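Skidard hand gripper pair, bench 7: pre-shift inspection checklist

Covers both hand-held grippers, their cables and the bench top. Fill in one sheet per shift, before any recording starts. Mark each line OK, Fix or Stop. A Stop means the pair stays switched off until the fault is cleared.

Section A. Grippers and fingers

A1. Housing screws on both grippers: OK
Comment: Left unit had one screw a quarter turn out. Nipped up by hand, no thread lock used.

A2. Top plate secure, no rocking: OK
Comment: Check with a fingertip at the far corner. The plate moves there first.

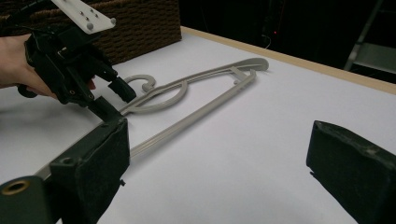

A3. Jaws open and close fully without sticking: OK
Comment: Left unit is at 1,072 cycles since the slide was last greased. The Prernent service sheet for this bench says every 500, so it is overdue. Grease at the end of this shift and reset the counter.

A4. Pinch test on a thin part: OK
Comment: Use the plastic hanger. Close on the hook, lift, hold, put down. Repeat with the other unit on the long bar.

Section B. Cables and bench

B1. Cable jacket, full length: OK
Comment: No cuts or flat spots on either lead.

B2. Cable run clear of the operator's wrists: Fix
Comment: Lead to the left unit lies too close to the basket and can catch on the rim. Move the basket or re-clip the lead.

B3. Floor behind the bench: Fix
Comment: Spare cable on the carpet wants coiling and tying back. Same comment as in January.

B4. Operator's sleeves: OK
Comment: Cuffs buttoned. Nothing loose near the jaws. 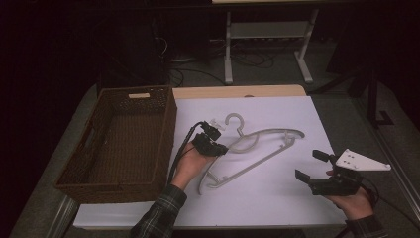 Section C. Pads and wear

C1. Finger pads stuck down at all edges: OK
Comment: Replacement pads are in the Laizer drawer. Two sets left, reorder when the next set is opened.

C2. Wear on finger tips: OK, watch 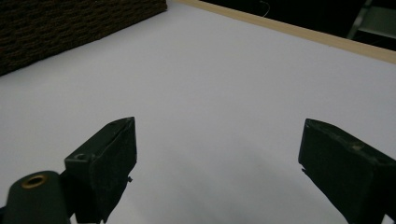 Wear on the tips is judged by eye and then by fingernail. If a nail catches, change the finger. The small pale scratches on top of the right finger are within limits, and the scuffs on the left one need no action. Note any new mark here so the next shift can compare.

C3. Threaded inserts flush and not turning: OK
Comment: Do not refit a finger if the insert spins.

C4. Charge on the Jukora logger: 75 per cent
Comment: Enough for a morning. Put on charge at lunch.

Result: fit for use. B2 to be put right before start, B3 and greasing by end of shift.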